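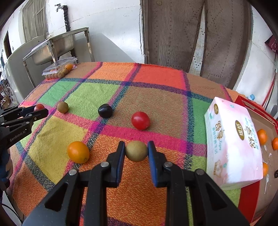

Handout 2, page 58

Ripening and keeping: notes for the evening class

Welcome back, everyone, and thank you for all the kind words about the first handout (and for the corrections, which I have put in!). This time we come to a question I am asked more than any other, usually by somebody holding a rock-hard pear: why do some fruits carry on ripening in the bowl while others simply sit there and get older?

Botanists sort fruit into two large families for this purpose. Climacteric fruits, such as bananas, apples, pears, plums, tomatoes and kiwifruit, go through a burst of breathing as they ripen, taking in oxygen and giving off carbon dioxide much faster than before. Alongside it comes a rise in ethylene, a simple gas that the fruit makes for itself and that tells the flesh to soften, the starch to turn to sugar and the green colour to fade. Non-climacteric fruits have no such burst. Citrus, grapes, cherries and strawberries are as sweet on the day they are picked as they are ever going to be, and all we can do after that is look after them.

Please do write both words in your notebooks, because they come up again in September when we reach cold storage.

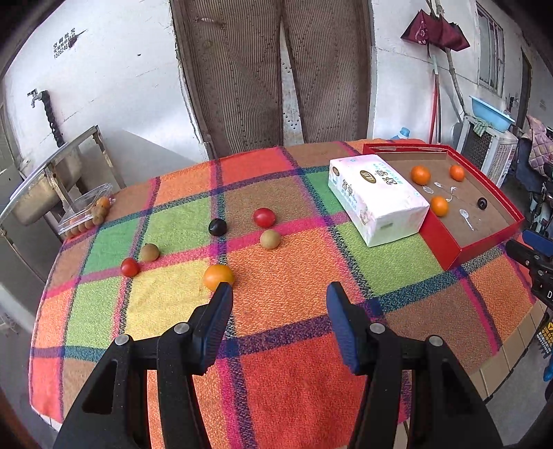
Now, ethylene doesn't stay politely inside the fruit that made it. It drifts, and a ripe apple will happily hurry along everything near it, which is the sense behind the old trick of putting a banana in a paper bag with a hard avocado. Paper is better than plastic, as it lets some moisture out and discourages mould. The same trick does very little for a lemon, except that the peel may lose any green it has left, and a change in the peel tells you next to nothing about the juice.

Karthikeyan Naidu asked last time whether the fridge stops ripening altogether. It slows it down a great deal, but tomatoes lose some of their flavour in the cold, and an unripe banana can be so upset by it that it never ripens properly at all. My own habit is to ripen on the worktop and then chill, and I leave tomatoes out unless they are very ripe indeed and I can't get to them that day.

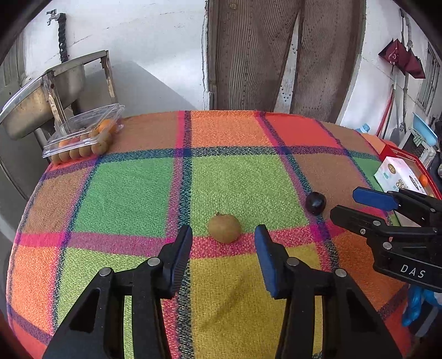
Mahsa Arabzadeh, Course Tutor

For next time, choose one fruit from each family and keep them side by side at home, well away from the fruit bowl. Note the feel, the smell and the colour each evening, in your own words, and bring the notes along even if they are scruffy. Wubit Kassa has kindly offered to start us off with hers. Reading: the chapter on pears, and the first half of the one on citrus.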